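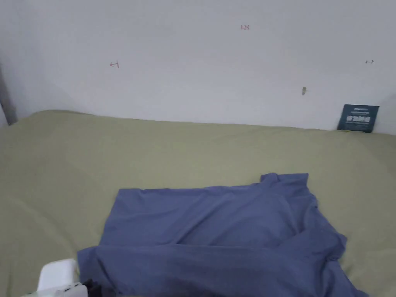 Slide 1. Blue cloth on a green sheet, white wall behind.

Good evening, everybody, and thank you for giving up a Tuesday to talk about keeping score at Grostham youth baseball games (I know how full your evenings get in the spring!).

Let me start with why I care so much about the book. Last season we had 242 kids signed up between Grostham and Codgate, and I went back through every scorebook I could get my hands on, which took me most of January. Over 300 half innings had no pitch count at all. That's a lot of young arms we can't say anything about.

[Pause. Let people find a seat.]

Slide 2. Pitch counts. Write the number down when the inning ends, and check it with the other team's scorer before anybody jogs off. Mention the Plisdale game, where the two books were 6 pitches apart and we stood at the fence forever sorting it out.

Slide 3. Hit or error? Go slowly here, people love to argue this one. If a fielder had a fair chance with ordinary effort, it's an error. Be kind, but be fair to the pitcher too.

Hand out the blank sheets and take questions before we score the practice inning.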